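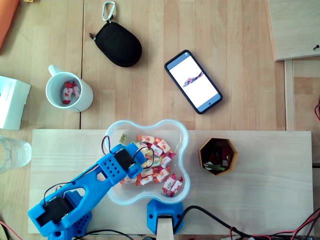 The Danzer arm at the bowl, with its thin black wires looped over the upper servo.

Sweet-sorting arm gets a fixed service routine

Mar 5, 2020
By the Grindholm desk

The Grindholm workshop Skimura has published the service routine for its Danzer arm, a blue 3D-printed machine that handles wrapped sweets and gummy bears on a tabletop. The notes run to four pages and cover how the arm is set up at the start of a session, what gets checked when it drifts and which parts are kept ready as spares.

Danzer has been in use at the workshop since October. It is driven by small black servo motors mounted along printed segments, and most of the trouble so far has come from the wiring. Skimura logged 376 stoppages in the first months. The largest group was put down to cables pulling on the wrist when the arm reached out, followed by loose screws at the servo horns.

The new routine therefore begins with the cables. With the power off, the arm is moved by hand through its full reach, first towards the bowl and then back towards the mug. Any wire that goes tight is given more slack before the arm is switched on. The loops over the upper part of the arm are left free and are not tied down to the printed plastic. 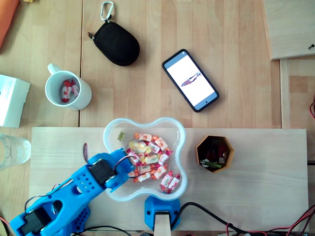 Next comes the position of the bowl. The clear bowl stands on a pale wooden board, and the workshop marks its outline in pencil so that it can be put back in the same spot after it has been refilled. If it shifts by more than a few millimetres the gripper can come down on the rim, and a knock of that kind is enough to throw out the wrist setting. When that happens the arm is sent to its rest position and the wrist is set again from zero, which takes a few minutes.

The printed clamp on the front edge of the board, the one with the wooden post, is checked at the same time. Skimura says it should be tightened by hand only. Two earlier clamps split when a spanner was used on them.

Gummy bears are the harder test. They are small and soft, and the grip has to be set lighter than for the wrapped sweets. The workshop keeps two separate grip settings and changes between them by hand.
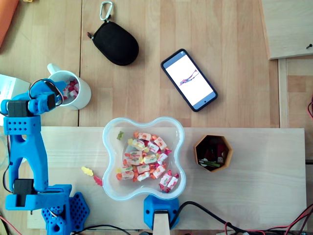
One member of the online builders' group Zukero thinks the screw checks come too late in the notes, and said a loose horn on the elbow will spoil every reading taken before it is found. Skimura has replied that the order may change in the next version.

The first full check of the screws is due after 400 cycles and the next at 600. After that the interval depends on wear. The gripper jaws are looked at on the same occasions, mainly at the tips, where the print is thinnest. Jaws with a chipped tip are replaced as a pair.

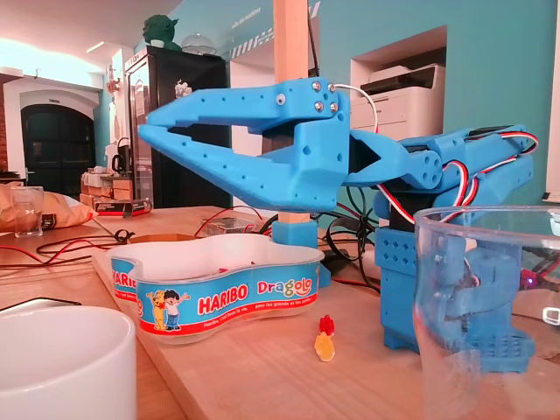 Parts and next steps

Skimura aims to get 3,000 cycles out of one set of wrist servos. The present set has not reached that figure. A spare servo, a pair of jaws and a bag of screws are kept in a drawer near the machine, and the jaw files can be had on request.

A second set of notes, on replacing the base servo, is planned. The workshop says the job at present means taking the whole arm off its base and it wants to find a shorter way before writing it down.

Comments (3)

Reader in Grindholm: Good to see the cable check put first. Mine chewed through a wrist lead in a week. What thickness of wire are they using?

Bench 4: Would a strip of rubber on the jaws help with the gummies? I tried it on wrapped sweets and it was a bit too grippy, they wouldn't drop.

Reader: Is the jaw file the long version or the short one? The short one doesn't fit my wrist plate.

Contact the news desk | Copyright 2020, all rights reserved | Back to top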